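Home | Issues | Authors | Submit | Contact

Print this article | E-mail to a colleague

4. Results: funding rules and which groups get heard

4.1 Recognition at Wallomora

Student groups at Wallomora have to be recognized by the union before they can book a room or ask for money. Recognition is decided by the council, by simple majority. No written reasons required. Of the groups in our sample, most got through at the first meeting they applied to. The contested ones did not. Contested here means at least one written objection was filed before the vote (see section 3 for coding).

Our survey went out in June, after exams, which hurt the response. We got 767 usable returns. Asked whether the union should be able to refuse a group because of its views, 74 percent said yes in at least some cases. But the follow-up item is where it gets messy. Many of the same people also agreed that a refused group should have a right of appeal to someone outside the union. So support for refusal is real but conditional. Gosselin's earlier pilot found the same split, with a much smaller sample and slightly different wording.
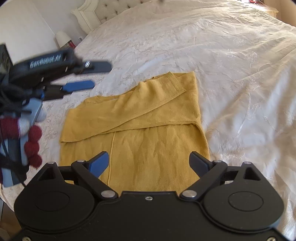

Wording matters a lot. When the item said "deny funding" agreement was higher than when it said "ban." Respondents treat money and permission as two seperate questions. The union's bylaws do not. Under the bylaws a group is either recognized, with everything that brings, or it is nothing.

4.2 Interviews

Eight officers were interviewed, by Tamayo and Cuervo, mostly in the evening. All past or current council members. Two themes to report, the rest is in the appendix.

First, legal threat. Officers said letters from lawyers changed the tone of meetings fast. One described a council that had planned to debate a group's aims and ended up debating the insurance policy instead. "We stopped talking about students," she said. Another felt the letter had been useful, as it forced the council to read its own rules for once.

Second, who pays. Groups with outside backing could absorb a delay of a term or more. Groups without it folded. This held whatever the politics of the group, and officers on both sides of the contested votes raised it unprompted.
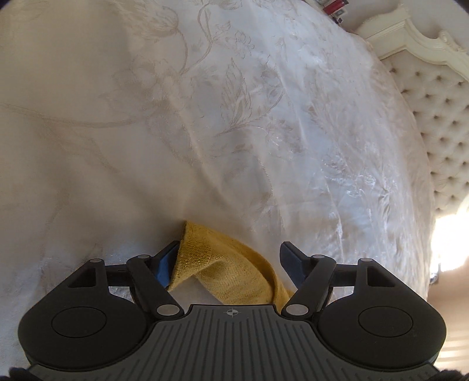

Figure 2. Hand-held gripper closing on a crumpled mustard-yellow knitted cloth, white bedspread with floral pattern.

4.3 Comparison with Mottram

Mottram splits the decision. Recognition is handled by staff against a checklist, funding goes to an elected panel. Fewer objections are filed there, though we cant say the split is the cause. The student body is smaller and there is only one campus. Salazar (personal communication) points out that Mottram also publishes its funding decisions with reasons, which may do more work than the split itself.

Panel members at Mottram were less worried about lawyers. They were more worried about turnout. A funding panel elected by a small share of students has, in the words of one member, "a mandate you could fit in a minibus." We did not collect turnout figures for Wallomora and so leave the comparison there.

4.4 Limits

Self-selected respondents. Officers more willing to talk were probably those happy with how votes went. Objection letters were coded by Huamán alone, with a second reader only on disputed items. Groups that gave up before applying are not in the data at all, and several officers believed there were a good number of these.

Print this article | E-mail to a colleague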